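Two weeks with the Arkeo hand gripper kit

19/10/2020

OK quick one, kit goes back in the box soon and I want to get this down before I forget what annoyed me.

So. The Arkeo pair. Two hand-held grippers, one for each hand, you squeeze, the jaws close, the thing logs what you did. You do the chore, the robot people get the data, later on a robot arm with the same jaws is supposed to do the chore. I rented the home set from Basine, the long loan, 438 for the pair plus a head mount and the software. Deposit on top. Not cheap. Cheaper than buying an arm and crying over it for a year, which I have done, see the posts from June.

What comes in the case: left unit, right unit, head mount, charger, cables, a printed card that tells you to go read the website. The website tells you to watch a video. The video is fine. Watch it at double speed, the man talks like he's reading a will.

Setup. Pair left first, then right. I did right first and had to start over. Then a calibration step where you open and close the jaws all the way and hold still. Holding still is harder then it sounds. Took me 12 minutes the first evening, two now. Software wants its own folder, wants permissions for everything, found my laptop's Bluetooth but not the dongle I'd bought specially. Whatever. Works.

Weight. Fine for the first half hour. After that you feel it in the wrist, mostly the thumb side. I have small hands and the trigger is a bit of a reach. Somebody with big hands will say it's perfect. My advice – short sessions, put them down between takes, don't be a hero. I did 70 takes in one day and could not open a jar that night.

I went straight for laundry. Everybody starts with blocks in a bowl and I have done blocks in a bowl, I am so tired of blocks in a bowl. Cloth is the real test. Cloth doesn't stay where you left it, it folds behind itself, you pinch one layer and get three. If a gripper can't manage a T-shirt I don't care how nicely it picks up a cube.

First day was bad. I was grabbing like I'd grab with fingers, from on top, pressing down. You get the sheet too. Every time. Shirt comes up, bedding comes up with it, swearing. Better way is to come in low and from the side, catch an edge, lift a little, then close. Once I'd got that into my arms it went a lot quicker.

Also use a bed. The table was too high for me and I kept knocking the bases on it. Bed is lower, soft, you can lean the handles into it a bit. Plain sheet if you have one, the stripy one made it hard to see in the playback where the shirt stopped and the bedding started.
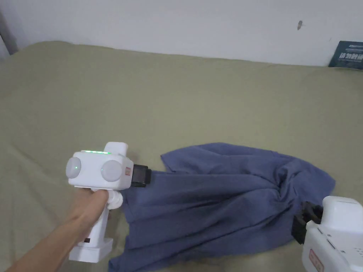 Nuria Lorente wrote to me after the last post and says I'm being too kind about the price. She had the Porham set before this and swears the jaws gripped just as well for less money, only the software crashed if you looked at it wrong. Her point is that you're renting the software, really, and the plastic is plastic. She also says the long loan is a trap, you stop using the kit halfway through and keep paying. Do the short one, twice, if you need it.

I half agree. The Porham software was a misery when I tried it, lost a whole afternoon of takes, and I'd pay extra to never see that loading screen again. But yes on the loan. I was keen the first week, second week the case sat by the door for days at a stretch. Short loan next time.

Things I like. The jaws. Good bite, they hold on to thin jersey when you pull, they let go when you want them to. I was expecting snags and I got one, on a wool sock, and the sock was on its way out anyway. The light strip is nice too, glows green on mine when I'm good to go and I can catch it out of the corner of my eye. Small thing but I used it all the time.

Playback is decent. You can scrub through a take, mark it good or bad, throw it out. No way to trim the start though?? Half my takes begin with me shuffling about and getting my elbows in. You can only keep the whole take or bin it. Wrote to support, got a nice reply, it's "on the list".

Things I don't. The head mount. Squeezes above the ears and slides forward when you look down, and laundry is all looking down. I ended up with a folded bandana under the front pad. Battery on the left unit drains faster than the right, no idea why, I'm right handed if anything it should go the other way. And the case foam is cut so tight you have to pry the units out with your nails. Somebody at Arkeo never had to unpack this in a hurry.

Oh and the upload. Slow slow slow. Leave it overnight. Mine stalled once and picked up where it stopped when I restarted, so credit for that, but don't plan on recording in the evening and having everything up there before bed.

Who is it for. If you've got an arm already and want to teach it something floppy, yes, get the short loan, do shirts and towels, send it back. If you just want to play, the Bermúdez starter kit is one gripper and no head mount and costs a good bit less. I tried it at a meetup for ten minutes so don't hold me to it, but it seemed solid enough. One hand only though, and you can't fold much with one hand. Try it. You end up using your chin.

If you want a score I don't do scores. I'd rent it again. I wouldn't buy it at what they're asking.

Still have towels to get through and one fitted sheet I've been putting off, wish me luck on that. Will put up the takes when the upload finishes. Comments are open, if you know a fix for the head mount sliding please please tell me, the bandana is not a longterm solution.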